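The Road Out of Nultbridge 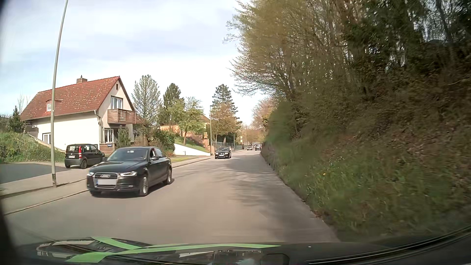
Nultbridge, July

I have driven this road more times than I could work out, and until this summer I couldn't have told you the color of a single house on it. It is the stretch between the grocery store and our place. I know where the potholes used to be and where the sun gets in your eyes in the evening. The houses I had never really looked at.

What changed is that I started walking it. My car was in the shop for most of the month with a transmission problem, and the bus only gets you to the bottom of the hill. After that you are on foot, with whatever you bought.

The house with the red tile roof is the one I like best. The walls are a cream white and the roof is steep, with pale patches all over the tiles. I assume that's lichen. My own roof had the same thing before we had it cleaned, and the man who cleaned it said it would be back. It is back. On this house I think it looks fine and I would leave it alone.

There is a brown balcony up in the gable, with wooden slats that run sideways. I have wanted a balcony like that since we moved here. Ours was built with upright metal bars, and they are a pain to paint. I did them two summers ago and it took 2 full weekends and a lot of masking tape. Flat boards would go a lot faster. You could do a side, have lunch, and do the other side.

The house also has a little dormer low in the roof, with a white-framed window. I keep trying to figure out what room that is. It could be a bathroom or the top of a staircase. My grandmother's house had a small window in about that spot and it was over the stairs, and you could only see out of it if you stood on the fourth step from the top.

Across from the houses it's just the bank, steep and completely overgrown. In July it is at its worst. The town cuts it back in the fall, and by June you would never know. On foot you notice it more, because the growth leans out and you have to decide whether to brush against it or step toward the traffic. I wore shorts the first day and long pants after that.

The good part is the shade. The trees throw patches of it over that side of the road, and when you are carrying milk and a bag of potatoes, you start walking from one patch to the next. I stopped in the shade every time and switched hands. I bought a Bonon backpack after the first week, which I should have done on the first day. It holds most of a week's groceries if you put the bread on top.

Traffic is what people around here complain about, and I get it now. There is no painted center line on this part, so everyone picks their own idea of where the middle is. Most drivers are fine. The oncoming cars tend to show up in a string, a black Audi with its headlights on, another black car after it, and more behind those way down the road. Then you get a quiet spell and can cross. I used to drive without headlights on sunny days and I have quit doing that. From the roadside, going in and out of the tree shadows, a dark car with its lights on is a lot easier to pick out.

There was a letter in the mailbox this spring asking if we wanted a line painted. I checked yes. I haven't heard anything since. A neighbor told me that people go faster once there is a line, so now I'm not sure I gave the right answer.

The walk from the bus stop to my front door is 3,477 steps. I know this from my phone and I only checked the once. The last 500 or so are the uphill part, and those are the ones you feel.

The car is fixed. The bill was bad but less than the 3,000 I had been bracing for. I picked it up in the afternoon and drove home the usual way, and went past the cream house slower than I needed to. I still couldn't tell what that dormer is for.

I'm going to keep walking it once a week, at least until the weather turns. Next on my list is our own balcony. I priced some boards at Xavier and they had the right width but only in pine, so I'm going to ask if they can order something that holds up better outside. If anybody has put up sideways slats themselves, leave a comment and tell me how far apart you spaced them.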